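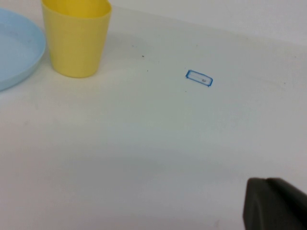

Blue plate and yellow cup on a white tabletop.

To: Members, Parkton Retail Traders list
Subject: Re: Succession at Antunes Outfitters

Dear members,

Emmanuel Makori wrote:
> Will the Wustthorpe shop keep its trade accounts
> open after the founder retires in July? We have
> 36 school uniform orders pending there.

All trade accounts remain open on their present terms. The family has retained full ownership of the business, and the offer from Clanelska was declined.

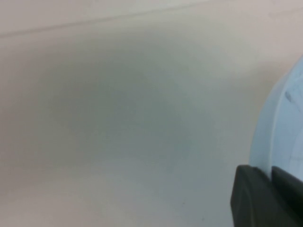
The Wustthorpe lease has been renewed, and the stockroom will be extended to 888 square feet. Orders already placed will be filled at the old prices. The minimum for new wholesale orders rises to $800 in July, and members with standing orders should confirm them in writing before then. 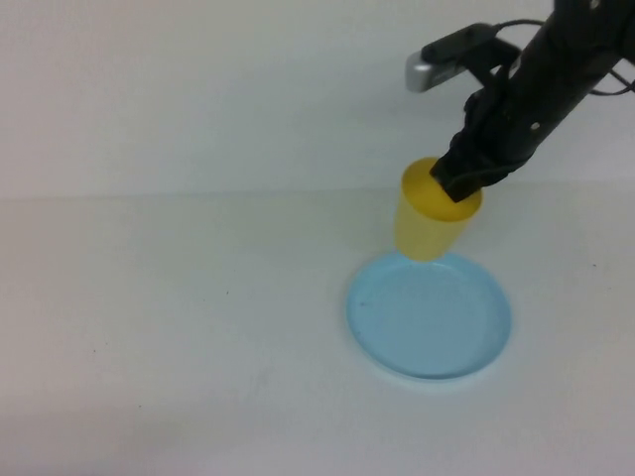 Emmanuel Muriithi has asked that the minimum be applied per season and not per delivery, as small shops seldom order that much at one time. His request has been passed to the family, and their answer will be posted to this list.

Regards,
List Secretary
Parkton Retail Traders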